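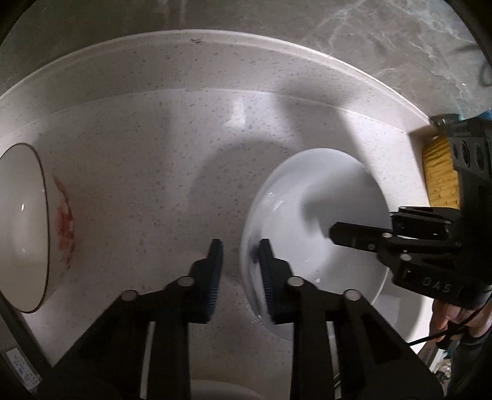

Can you teach a gripper a two-handed job without writing a motion script for it? With Totano 9 you record the job by hand, trim the recordings, and the planner builds the motion from what it finds in them.

June 17, 2018 – We've been sitting on this one since May, so I'm very happy to finally type it out: Totano 9, the new version of our planning and tooling software, is out today for everyone who has a Promia license. I run the small team that builds it, and I asked if I could write the announcement myself this time (the last one had the word "solution" in it six times, and I got teased for weeks).

The big change is how Totano handles two grippers working on the same object. Up to now you had to plan one side, freeze it, and then plan the other side around it. That was fine for boxes. For a bowl in a sink, with one gripper on the rim and the other reaching inside, it was a pain, and our own people were the ones complaining loudest. In version 9 both sides live on one timeline. You can drag a contact point on the left and the right side replans along with it, usually before you've let go of the mouse.

Dishes got most of our attention for this release. White bowls against a white basin are hard on a perception module, especially when the glaze is shiny and the bowl is moving. The old edge finder kept losing the rim, so we threw it out and wrote a new one, called Kuo. Kuo looks at short runs of video instead of single images, so one blurry moment doesn't make it forget where the bowl was. We trained it on 400 recorded sessions in ordinary kitchens, with ordinary counters and whatever clutter happened to be next to the sink.

The recording side is friendlier too! Trimming a session used to take me roughly 15 minutes, mostly scrolling back and forth looking for the moment a finger first touched something. Totano now marks the likely contacts for you and you just say yes or move them. It still gets confused by sponges – soft things don't give it a clean contact – and we'd like your odd cases if you have them. There's a button for sending one to us, under the Session menu.

A few smaller things I don't want to get lost. Undo works across both grippers now. You can name a grasp and use it again in another project. The playback window remembers its size, which was the most requested fix on our list by a mile. And we closed 56 bugs, including the one where a paused plan would start again after you changed the units. Sorry about that one, it was mine.

Projects saved in version 8 open without conversion. If you wrote your own plug-ins, please read the upgrade notes first, as the old contact format is gone and the new one wants a time stamp on every point.

We'll be showing Totano 9 live at our open house in Ollovby, where you can record a short session of your own at the sink and watch the plan come together on the big screen. Bring a bowl if you like – we have plenty, but strange shapes are welcome.

Totano 9 is a free update for current Promia license holders. A trial version, with Kuo included, can be downloaded from the Totano page on our website. Press questions and requests for a demo can go to the Promia press desk, and the technical ones will find their way to me.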